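入冬前的几句闲话：雾、霜，还有咱们的雨量筒

各位邻居、各位看天的老朋友：

这一期本来想早点寄出来，结果一拖再拖，拖到窗户上早晨已经能看见薄薄一层白霜了。也好，霜来了，正好有话可说。

先说大家问得最多的：今年的雾怎么这么多？住在Grunby河湾那一带的朋友应该最有体会，早上七点出门，对岸的杨树一棵都看不见，走到桥中间，连桥头的路灯都只剩一团黄。我翻了翻自己的记录本，入秋以来这样的早晨确实比去年同期密得多。道理其实不复杂：前阵子雨水足，地里的湿气重，夜里天一晴，风一停，地面的热量散得快，贴着地的那层空气凉下来，水汽就凝成了小水滴。河湾地势低，冷空气顺着坡往下淌，都积在那儿，雾自然就赖着不走。Kernia坡上的朋友常常是另一番光景，站在自家院子里往下看，底下一片白茫茫，自己头顶上却是大太阳，真让人羡慕。

这种雾叫辐射雾，名字听着有点吓人，跟别的什么辐射没有关系，说的就是地面往外散热这件事。一般太阳出来晒上一两个钟头就散了。要是到了中午还不散，多半是上头压着一层云，太阳使不上劲，那一整天都会阴冷阴冷的，衣服要多穿一件。

开车的朋友请务必慢一点。雾灯打开，远光灯关掉（远光打在雾上会反回来，眼前更白），跟前车的距离拉长些。河湾那段路的弯道又窄又急，清晨还有人骑车去赶早市，咱们宁可晚到几分钟。

再说霜。有位读者来信问，天气预报明明说最低气温是三度，为什么她家菜地里的菠菜叶子上还是结了霜？这个问题问得真好，我高兴了半天！预报里的气温，量的是离地一人来高、百叶箱里头的空气；晴朗无风的夜里，贴着地皮的地方可以比它低上好几度，叶子表面散热又快，温度早就掉到零下去了。所以我自己的老习惯是，只要预报最低气温在四度以下，晚上又没云没风，我就把怕冻的花盆搬进屋，菜畦上盖一层无纺布。盖的时候记得四边压实，中间撑起来一点，别让布直接贴着叶子。第二天太阳升高了再揭开，闷久了也不好。
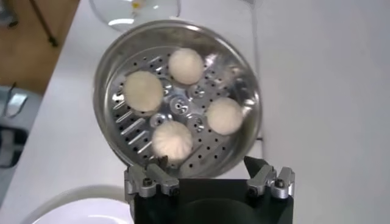 说到雨量，这个秋天真是下得痛快。咱们这个小小的观测网，各家的数字凑到一起，入秋以来的累计平均是269毫米，其中最大的一场，一天一夜就下了76毫米。那天晚上我隔着窗户听，雨点砸在铁皮棚子上，说话都得提高嗓门。Kernia坡上收到的比河湾要多一些，年年如此，湿空气爬坡的时候被抬高了，凉下来，雨就先落在坡上了。坡底下的朋友不用觉得吃亏，反正水最后还是流到你们那儿去。

也正好借这个机会，啰唆几句雨量筒的事。每年到这个时候都要讲一遍，老读者别嫌烦，今年新加入的朋友不少，还是讲讲踏实。

第一，清落叶。漏斗口堵上一片湿叶子，雨水就从边上溢出去了，报上来的数字会小得离谱。上个月就有一家连着三场雨都只报了两毫米，邻居家都是十几毫米，后来一看，漏斗里塞着半片梧桐叶，还有一只安了家的蜘蛛。请大家每个星期六早上顺手看一眼，花不了什么工夫。

第二，看位置。雨量筒离房子、树、篱笆都要远一点，大致的规矩是，旁边的东西有多高，至少要离开它两倍那么远。院子小的朋友做不到也别着急，尽量找个开阔的角落，固定下来就不要再挪了。最怕的是今年在东墙，明年在西墙，前后的数字就没法比了。

第三，防冻。用塑料量杯的朋友，夜里要结冰的时候，请把里面的量杯取回屋里，只留外筒在外头接着。水一结冰就要胀，杯子很容易裂。要是落了雪，就把外筒整个端进来，盖上盖子放在屋里慢慢化开，再倒进量杯里读数。千万别搁在炉子上烤，水汽跑掉了，数字也就不准了。

第四，读数的时间。还是老时间，早上八点。晚个十来分钟没有关系，忘了一天也没有关系，第二天把两天的合在一起报，注明一下就行。请不要凭印象平分成两天，我收到过一次，两天都是六点五毫米，整齐得叫人起疑，呵呵。

有几位朋友问能不能换成自动的。可以呀，住在Mladenović果园旁边的那家今年就装了一个翻斗式的，每翻一下记一次，省心是省心，但下大雨的时候往往会少记一点，所以他们家旧的那个筒也还留着，两边对照。我看这样最好，旧筒别急着扔。

还有件高兴的事。咱们的记录表已经重新排过版，格子大了，字也大了，冬天戴着手套也写得下去。这回一共印了500份，放在Notar街的阅览室门口，进门左手边的架子上，谁要用自己去拿，多拿两份给邻居也成。新表在右边加了一栏"天气现象"，有雾写雾，有霜写霜，有冰雹就写上大小，跟豆子比、跟花生比都可以，看得懂就行。目前按时交表的有大约25户，河湾北边还空着一大块，如果您认识住在那边、又肯每天早上出来瞧一眼的人，请帮忙问一问。

至于接下来的天气，我不敢打包票，只能说这几天还是高压当家，白天晴，早晚凉，河湾的雾照旧。等风转了西北，雾会少下去，霜会重起来，水管露在外面的人家可以趁白天暖和先把保温套包上。到了十二月要是头一场雪落下来，不管几点，都请记一笔开始的时间，哪怕只飘了几片。

表格照旧在月底以前投进阅览室的信箱，写信提问也投在那里，我每封都看，回得慢一些，请多包涵。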